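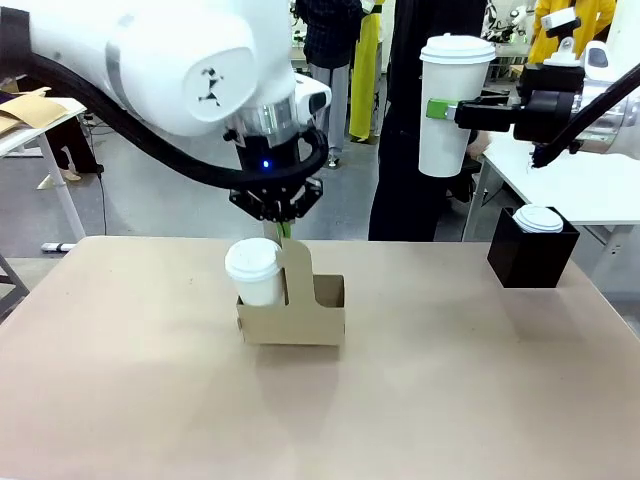
Can the two arms run different grip force settings from the same controller, or does each gripper need its own?
One controller is enough. Gridum holds a separate profile for each tool, and the force limit is stored with the profile, so the left and right values don't affect each other unless both tools are given the same profile name.

Ticket: Right gripper marks paper cups at default force, left gripper reports lost grip on carrier
Product: Gridum controller, Maltent parallel grippers, two-arm cell
Opened: Aug 8, 2020
Status: closed, one item carried over

Reported problem

The cell is being used to compare two sets of finger pads on the cup carrier task. The left arm holds the cardboard carrier by its upright handle and the right arm handles the lidded paper cups. Stusadum pads are fitted for this round. The earlier round used the plain pads supplied with the grippers.

With the Stusadum pads on, two faults show up:

1. The right gripper leaves a flat mark on the side of the tall cup. On some runs the lid lifts on one side.
2. The left gripper closes on the carrier handle, then the controller reports GRIP LOST although the handle is still between the fingers.

Neither fault was seen with the plain pads. The plain pads had a different problem: cups slipped when the wrist turned, and that is why the change was made.

Checks before any change

Firmware on both grippers matches. Supply voltage at the tool connector is within limits with both arms moving. Swapped the tool cables left to right: fault 2 stayed with the left arm, so the cable is not the cause. Cables put back as they were.

Profile list exported from the controller. Both tools were assigned to a profile called "default". See the answer at the top. Anything changed for one side was being applied to the other.

First change

Made two profiles, cup_right and carrier_left. Restarted the controller, as the new names do not appear in the tool menu until it has been restarted.

Set cup_right force to 30 per cent, down from the default. Left closing speed alone. Ran 11 picks with the tall cup. No mark on the cup, lid stayed down. On 3 of the picks the cup turned slightly in the fingers during the lift and was set down off centre.

Second change

Raised the pick height so the pads close nearer the middle of the cup. The original height had been taught with the short cup and never taught again for the tall one. Repeated the same number of picks at the same force. No turning seen.

Worth noting for the comparison: part of what was blamed on the plain pads may have been the pick height. The earlier slip results should be treated as doubtful until they are repeated.

Fault 2

The lost grip message is raised when finger position moves past the "closed empty" threshold. The handle is thin card and the softer pad lets the fingers travel further in, so the position reading ends up very near the value for an empty gripper.

Tried three things:

– Re-zeroed the fingers with the new pads fitted. This had not been done after the pad change. The reading shifted, and the message became less frequent but did not go away.
– Lowered the force on carrier_left. The message stopped, but the carrier swung when the second cup went in. Put the force back.
– Moved the threshold closer to fully closed and added a delay of 2000 ms before the message can be raised. No further messages for the rest of the session.

The delay is a stopgap. If the carrier really is dropped, the right arm will carry on with its move until the delay runs out. Do not copy this setting to any cell where that matters.

Reply from support

Re-zeroing is needed after every pad change, including when the same type goes back on. The position check was designed for rigid parts. For thin card, use the motor current check instead, found in the tool menu under Grip detection. It needs the newer gripper firmware. The release on your units does not have it.

Amundsen arms need no change on their side for this update. Take a copy of the profiles first – the updater clears them.

Resolution

Fault 1 closed. Cause: shared profile with too much force, plus pick height taught on the wrong cup.
Fault 2 worked around. To be reopened once the firmware update is on and the current check has been tried with the delay set back to zero.

Carried over: repeat the plain pad round with the corrected pick height and separate profiles, same cups, same carrier type. No decision on pads before then.

Contact the Gridum support desk | © 2020 Gridum | Back to top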